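Call for participants: Residential Noise and Sleep Study, Zurville

Kilasent Acoustics is recruiting adult residents of Zurville for a field study of night-time sound levels and self-reported sleep. The study compares sound measured inside the bedroom with sound measured at the property boundary, and relates both to a short diary completed each morning. Results will be used to revise the method by which indoor levels are estimated from outdoor measurements in low-density suburbs.

Study area

The study area is bounded by the Benítez Road corridor to the north and the Vukville rail cutting to the south. It takes in detached houses, townhouses and low-rise flats. Households fronting open ground are of particular interest, as are households with at least one bedroom facing a through road. Addresses outside the boundary cannot be accepted, even where the household can hear the same sources. If you are unsure whether your address is inside the boundary, send the street name and nearest cross street to the recruitment contact before filling in the form.
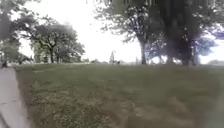 Open grass and path, Zurville study area.

Who can take part

You may apply if you:

are 18 years of age or older
have lived at your current address for at least 4 months
sleep at that address on most nights
can complete a written diary in English
have a bedroom window that can be opened and closed

You are not eligible if you work rotating night shifts, are being treated for a diagnosed sleep disorder, use a hearing aid overnight, or share the bedroom with a child under two. Households with major building work planned during the measurement period should wait for a later intake. Tenants may apply, but written permission from the owner or managing agent is needed for the outdoor instrument.

Only one person per household can be enrolled. Where several adults in a household are interested, please decide among yourselves before applying.

What is involved

Participation runs over 7 consecutive nights. A technician visits at the start to install two sound level meters, one in the bedroom and one outdoors, and returns at the end to collect them. The installation visit takes up to an hour and includes a calibration check, a sketch plan of the bedroom, and a record of window type, glazing thickness, wall construction and floor coverings. The collection visit is shorter.

The indoor meter sits on a small tripod at least one metre from any wall and must not be moved. The outdoor meter is mounted on a weighted stand with a windshield over the microphone. Both run on battery. Neither needs your internet connection.

Each morning you complete a diary page covering the time you went to bed, estimated time of falling asleep, number of awakenings you remember, the cause of each if known, window position, and whether a fan, heater or air conditioner was running. Most people finish the page in a few minutes. It should be filled in before breakfast where possible. Please do not fill in missed pages from memory later in the week; leave them blank and tell the technician.

You should otherwise keep to your normal routine. Do not change which window you sleep with open, and do not switch on or off any equipment on account of the study.

Recording and privacy

The meters store sound levels in one-third octave bands at one-second intervals. No audio is recorded and speech cannot be reconstructed from the stored data. Diary pages are labelled with a household number only. The list linking household numbers to addresses is held separately by the study coordinator and is destroyed once the analysis is complete. Published maps will show results by street block and not by dwelling.

You may withdraw at any point without giving a reason. If you withdraw before the collection visit, your measurements will be deleted unless you ask for them to be kept.
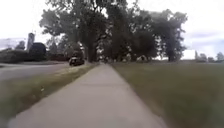
Page last modified: 28/04/2024

Payment

Participants who complete the full measurement period receive $900, paid by electronic transfer after the instruments have been returned and the diary checked for legibility. Participants who withdraw early are paid in proportion to the number of nights completed. Payment is not affected by missed diary pages, provided no more than 2 are missing. The payment may be counted as income and you should seek your own advice on this point.

The meters are insured by Kilasent. You will not be charged for loss or damage except where an instrument has been opened or deliberately interfered with.

Selection

Applications are sorted by street block and dwelling type, then drawn at random within each group. Applying early gives no advantage. Applicants who are not drawn will be held on a reserve list until the end of the intake and may be contacted at short notice. Residents who took part in the March pilot may apply again if they have since moved to a different dwelling inside the boundary.

Weather can delay a start. Measurements are not begun when steady rain or sustained high wind is forecast, and a confirmed start may be moved once without affecting your place. If it has to be moved a second time you will be offered the choice of a later intake.

How to apply

Complete the household form, available from the Kilasent front desk in Zurville or by post on request. Attach a simple floor plan marking the bedroom and the direction its window faces. A hand-drawn plan is acceptable. Tenants should attach the owner's permission at the same time; forms received without it will be held but not entered in the draw.

Questions about eligibility and the study boundary: Inmaculada Campos, Recruitment

Questions about instruments, data handling or withdrawal: Jurgita Lukoševičius, Study Coordinator

Please quote reference "Night Levels" in all correspondence. Forms are acknowledged in writing. If you have not had an acknowledgement within two weeks of posting, contact Recruitment before sending a second copy, as duplicate forms slow down the draw.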